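Toy Bin Questions, Answered
Updated 2018-08-17

We get a lot of mail at Brarkley about the one-bin method, and we love it! These are the questions that come up most.

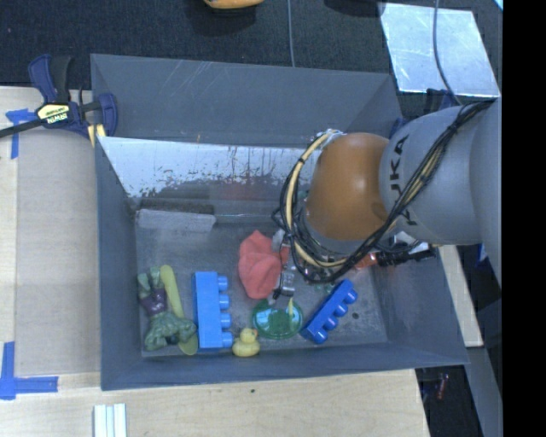
What is the one-bin method?
Everything left out at the end of the day goes into a single big bin, no sorting. Blocks, play dishes, soft toys, all of it together. Then you sort once, at a table, when you have the energy. It takes the sting out of bedtime and the kids really get into it.

How big should the bin be?
Bigger than you think! You want tall sides so nothing rolls away, and a floor wide enough to spread things out a bit. Ours at the Junumska playroom is a plain gray one and it does the job beautifully.

Does it matter if the bin is scratched up?
Not a bit. Run your hand around the inside now and then and sand down anything sharp. Scuffs are fine.

Can soft things go in with building blocks?
Yes, and we do it all the time. Put anything wet or sticky aside first. Cloth toys come out crumpled, but a good shake fixes most of them.

What about play dishes?
Plastic ones are great. Lay them flat on the floor of the bin and the small pieces tend to collect in them (a lucky discovery we made back in May). Keep real glass and china out.

How many toys do you have, anyway?
Around 2,000 pieces at Junumska, if you count every last block. At home you'll have far fewer, and the method works even better.

How long does sorting take?
For a family bin, two songs on the radio. Our Amadi room takes four, and there's usually dancing.

Which pieces come out first?
Start with the big soft stuff, then dishes, then blocks. Studded blocks can be snapped together as you go, so they leave the bin as one chunk. So satisfying!

My toddler tips the bin over. Help?
Ours did too! Put it on a low, steady table against a wall, or try the Dreken trick: a folded towel underneath so it won't slide.

Can I send in my own question?
Please do, we read them all. Use the form on the contact page.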